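11th May

Wet again, and the whole morning went on the equipment budget. Kuo-hua Lu wants 12 of the hand-held grippers by the end of May. Jotier have quoted 314 each, or 212 each if we commit to 200, and I can't think who would ever commit to 200. I asked what the price covers. Fingers are extra. Chargers are extra. Carriage from Prultcombe is "to be confirmed", a phrase I have learned to dread on a quote.

Nidia Ayala thinks we should buy four and see how long the fingers last before we spend any more. I agree with her, though I kept quiet in the meeting as I was the one who signed off the Urkum arm, and that has been under a dust sheet ever since. Kuo-hua says this is a different case altogether. He said so about the Urkum too.
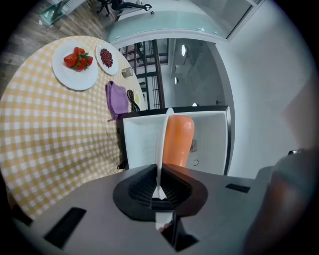

White finger against the orange thing, strawberries still on their plate.

So that is the work we'd be paying for. I don't doubt the gripper can hold something smooth with a round top. What I'd like to know is what it does to a strawberry, and what a heap of little beans does to it, and neither question is answered anywhere in the brochure. The brochure has a graph with no numbers up the side.

Rang Olaniyan after lunch for a second quote. A pleasant man promised me one and then tried to sell me a service plan – three years, paid up front, for a product I haven't bought. Told him to put it in writing.

Wrote down four grippers, two spare sets of fingers and nothing else. Kuo-hua will be cross. He can have the other eight when I've seen one still working at the end of the summer.

Must find the key to the store cupboard before the Jotier rep rings back.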